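Home | News | Policy | People | Events | Contact

We use cookies to remember your preferences. By continuing to browse this site you agree to their use.

Labels on Political Messages: A Conversation with Haf Penry

October 4, 2023

When the discussion network Jetov opened its local boards to candidates for public office, it required every campaign message to carry a label naming the person or group that paid for it. Haf Penry, who leads the civic policy office at Jetov, met with the Turnalcombe Institute to discuss the first season under that rule and the changes planned before the next one.

Ms. Penry joined the company from county government, where she managed candidate filings. She said the experience shaped her view of what a label should do.

"A filing is useful only if an ordinary resident can read it," she said. "We had forms that met every legal requirement and told the public very little. I did not want to repeat that on a screen."

Under the current policy, a campaign must register before it may post on a local board. Registration requires a mailing address, the name of a responsible officer, and a statement of who is paying. Jetov received 298 registrations during the season. Of these, 81 were returned for correction, and 14 were refused.

Ms. Penry said most of the returned applications contained simple errors. "People left out the officer's name, or gave the name of the candidate in both places," she said. "Small campaigns are often run from a kitchen table. We should have written clearer instructions, and the new form does that."

The refusals were more difficult. Several came from groups that would not disclose a source of funds. One applicant appealed, and the matter was reviewed by Hemant Tripathi, an outside adviser on election law. He upheld the decision but recommended that the company give its reasons in writing in every case. Jetov accepted the recommendation.

Asked whether a private company should be making such judgments at all, Ms. Penry said the question was a fair one. "I would prefer a public standard," she said. "Until there is one, we have to publish our own and apply it evenly — to the mayor and to the person running against the mayor."

She also addressed complaints about the length of the labels. Under the first version of the policy, a label could run to 100 words, and many readers did not open it.

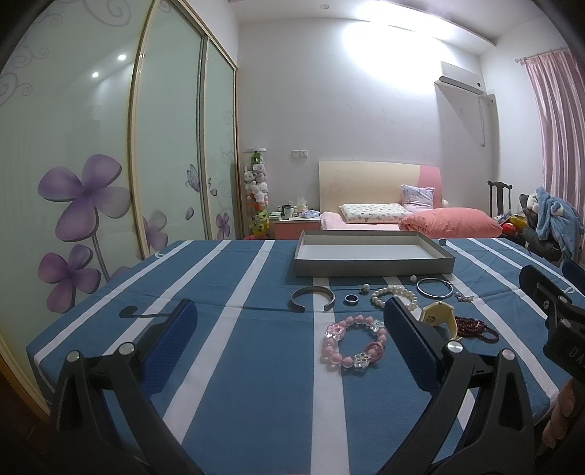

"We made the text too long," Ms. Penry said. "The payer's name was in the third line. It will now come first, in the same type size as the message itself."

The shorter label will be introduced in December. Campaigns already registered will not need to apply again, although they will be asked to confirm their payment details. Kirsty Tomoana, who oversees the review staff, will publish a guide for candidates before the change takes effect.

Ms. Penry declined to say whether Jetov would extend the rule to ballot measures. The company is still taking comments from local election offices, she said, and their views have differed. Some want the same label for every paid message. Others are concerned that neighborhood groups with very small budgets would stop posting.

"I take that concern seriously," she said. "A parents' group that spends a few dollars on a school bond question is in a different position from a statewide committee. I do not yet know where the line belongs."

Comments on the ballot measure proposal may be sent to the civic policy office in writing.

Subscribe to the Institute newsletter to receive new interviews by email. You may unsubscribe at any time.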